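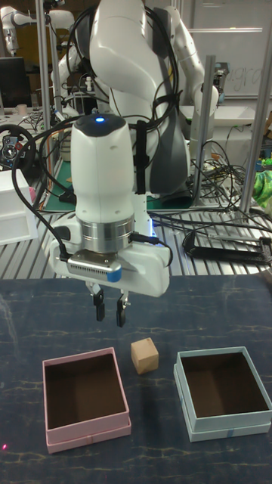

3.2 Materials and layout of the sorting table

Figure 4. Table layout in a trial: pink box on the left, light blue box on the right, wooden cube between them and slightly farther back.

All trials used the same three kinds of object: an open pink box, an open light blue box, and a small cube of unfinished wood (Figure 4). The boxes are shallow and square, and they have a similar size, so that color is the main difference between them. Both are dark brown on the inside. This was important for us, because in the April pilot we used boxes with different inner colors, and several raters reported that they looked at the bottom of the box and forgot the walls.

The boxes were bought from Plustura, a shop for gift packaging. Each came with a lid, and in the main study we used only open boxes. Borghild Engström compared 13 pairs of colors before we decided. Red and green was excluded early, for the usual reason of color vision. Pink and light blue was kept as they are both pale and neither of them attracts the eye much more than the other. We admit that these two colors carry social meaning in many countries, and we return to this question in Section 5.

The cube was left without paint. A painted cube would be nearer in color to one box than to the other, and a rater could take this as a hint for where the cube belongs. Light tan wood is also easy to see against the dark navy table. The surface of the table shows light streaks and scuff marks. We considered a new cover, but Ottar Hellström found in the pilot that raters did not mention the marks in their comments, and the table was kept as it was.

The layout follows the "two homes" arrangement of our earlier work at Plullbridge. The boxes stand to the left and to the right, and the cube lies between them, a little behind. With the cube exactly on the line between the boxes, raters tended to describe the three objects as one row — with the cube placed farther back, they spoke more often of a cube and two boxes. This is a small difference in wording, but it changed how they answered the question of where the cube should go.

The study had 61 raters. Each rater saw a set of layouts and wrote one short sentence for every layout, saying where the cube should be put and why. After cleaning, over 800 sentences remained. Idun Torvik and Gunnel Hägglund coded them separately, using the scheme of Ljungberg boxes (near, far, like, unlike) which is described in Appendix B. When the two coders disagreed, Hjørdis Vik read the sentence without seeing their codes and made the decision. A further 100 sentences from the pilot served only for training the coders and are not part of the results.

We use cookies to remember your reading settings. Accept | Manage choices

Contact the editors | © July 2020 The authors | Back to top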